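Hi Rocío, quick one from me on the Jerkura home care training days, as promised. The first two are done and I'm so pleased (and pretty worn out)! We had 100 places and filled every one, mostly with night staff, who never get invited to anything. Pejman's session on medication records ran long and people still stayed for the questions. 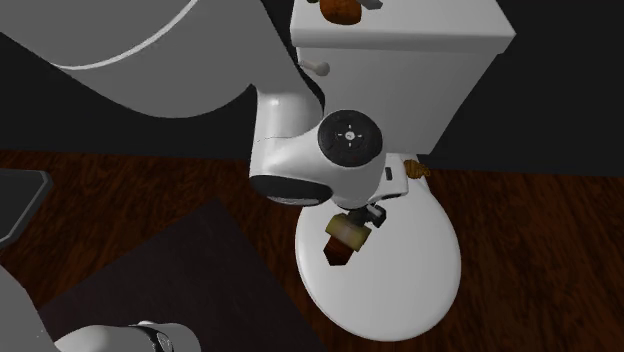
Dando, Sep 9, 2024

Spending so far is $554 under plan, mainly on catering, and I'd love to put that toward travel for the aides coming in from Pemier. Could you let me know if that's okay? Zhuoran is chasing the last feedback forms. Next up is the dementia care day in January, and Gadisa has already said yes to speaking.

Rostam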